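The planner stalled again at step 514. Čestmír Bednárik scrolled back through the log and found the same line as before: two arms, one target, no owner.

Mirton had been built for one arm. It picked the nearest fruit, closed on it, lifted, and asked for the next. Tallomico wanted two arms by the end of March, so he had copied the process and started it twice. Both copies picked the nearest fruit. Often it was the same one.

He added a lock. Each arm had to claim a fruit before it moved, and the claim ran out after 900 milliseconds. Then he ran 30 episodes in the simulator. The arms stopped fighting. They also stopped working side by side, one waiting in the air until the other had left the tray.

He deleted the wait and opened the demonstrations. In the one he kept returning to, the left gripper had an orange and the right one was closing on a small red fruit at the rim of the tray. Neither was waiting.

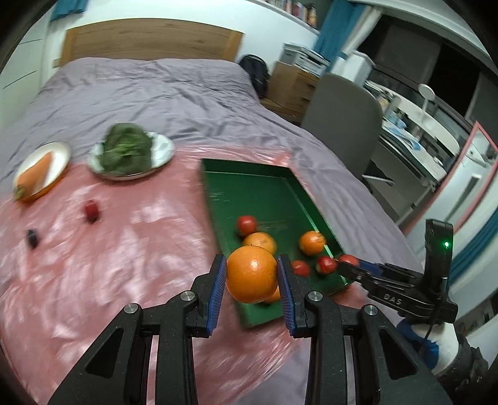

Tlapale thought the lock was on the wrong thing. Lock the space between the arms, she wrote, and let them claim whatever they like.

He read her message twice and typed a question about the size of the space. Then he erased it, opened the collision settings, and changed the margin himself. The build took 117 seconds. He started episode one.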